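An afternoon at the Torketti open day

I had been meaning to go to the Torketti open day for three years running and had managed to miss it each time, twice through illness and once through going to Pledow by mistake. This May I went. Entry was free, the car park was not, and the walk from one to the other took in most of an industrial estate and a very good bacon roll.

You sign in, you get a sticker, and you are given a timed slot for each demonstration. Mine was the 2.15 for manipulation, which is robot talk for picking things up. I had chosen it over the 2.15 for walking on the grounds that I have seen plenty of robots walk and very few do anything useful once they arrive.

The display in the foyer said the building covers 1,156 square metres. The part where the arms live is a good deal smaller than that. The whole business goes on at a green table in a narrow room, with a closed door behind it and a strip of wood-grain panelling down one side. I had dressed for something more like a film.

Our group watched from the near end and followed the close-up views on a screen, where the gripper's own small camera gives you the sort of perspective normally enjoyed by a wasp. I got quite attached to it. From up there the table is a lawn, and a bit of clear plastic is a major landmark. 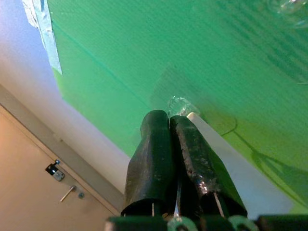 The gripper's view: two fingers, one small piece of clear plastic.

Clear plastic is apparently a rotten thing to ask a robot to deal with. Our guide explained that the camera sees whatever is behind it, so on a green table a see-through object is mostly green, plus a few glints that come and go as the arm moves. I said I had the same trouble with the patio door. This got a polite laugh, and I was not called on again for some time.

What I liked was how used it all looked. The fingers are scuffed and chipped like the handle of an old trowel, and there is duct tape along the edge of the green. I have been to trade shows where every surface was polished to within an inch of its life and the robot waved at you and that was your lot. Torketti had plainly been too busy to polish anything.

The other thing you notice is the waiting. We were told the team aims for 30 goes at a task before lunch and that the current one, known in the building as Sekel, had been tried 600 times since it was set up. I asked how many had gone well and was told 81 per cent. I thought this sounded splendid until I pictured it applied to my own crockery.

Then came the two-handed part. Most of the questions were about this, and most of the answers began with "it depends". Two arms are harder than one for the same reason that two people are worse at hanging a curtain: each has to know where the other is, and both want to be in the middle. A child near the front asked why they don't just use one hand, then, and I'd have liked to hear more on that than we got.

The arms themselves are handsome things, silver-grey with white brackets at the wrist and black hands on the ends. The left one held its hand open over the table in the manner of somebody about to make a point at a meeting. The right had its fingers bunched. Between them lay a small cream-white piece with some pale yellow on it, and a thin black cable that loops down across the table and over the piece. I spent more of the session worrying about that cable than about anything else. I am a person who tapes down extension leads at Christmas.
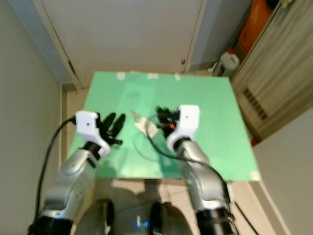

Tea, and the other rooms

Tea was in the Tazi room, named after either a founder or a dog, depending on which member of staff you asked. The flapjack was excellent. There was a wall of leaflets and a sign-up sheet for the newsletter, on which I wrote my email address so badly that I don't expect to hear from them.

I put my head round the door of the walking demonstration on the way out – it was standing still at the time – and felt I had chosen well. Next year I'd like the early slot, partly to see everything when it's fresh and partly for the car park.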